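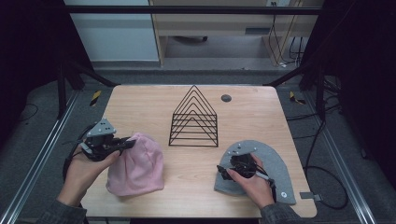
Household Help > Hallway and Storage > Hats, Gloves and Scarves

Last updated May 8, 2018

Storing winter hats on a wire file rack?

I've fallen for those black wire racks made for letters and files, the kind with upside-down V loops that go up to a point in the middle. Picked one up in a shop in Banstead meaning to put post in it and then thought, hats! We've got knitted beanies, a couple of felt ones and far too many gloves, all living in a heap by the door since February. Has anyone tried it? I'm worried about the wire leaving lines in the knitting, and I don't know if the felt ones should stand up or lie down. The shelf is 42 cm deep so there's plenty of space.

Osagie

Yes, do it! I've had mine on the hall table for two winters and I love it. Beanies go over the top of the loops, one on each, and they dry out nicely up there after a wet walk. Thick ones don't mark at all. A thin one might get a faint ridge if you leave it for months, but a quick stretch over your hand and it's gone. You can also fold them in half and slot them between the loops (brim down, or they unroll themselves and flop out). I get 6 in mine that way, and the children can see every hat they own, so mornings are so much quicker.

Keep felt off the wire though. Mine came out with a dent right across the crown and it took a lot of steam from the kettle to shift it. Lay felt flat if it's a soft shape, or stuff it with tissue if it has a proper crown.

Zedska

just use a basket, 40 hats in ours and no problems

Anow

Lovely idea! Check the ends of the wires first. Run an old pair of tights over the whole rack and if they snag, your knits will too. A dab of clear nail varnish on the rough spot sorted mine. Stick a bit of felt under the feet as well if it's going on wood, mine used to skate about every time I grabbed a hat.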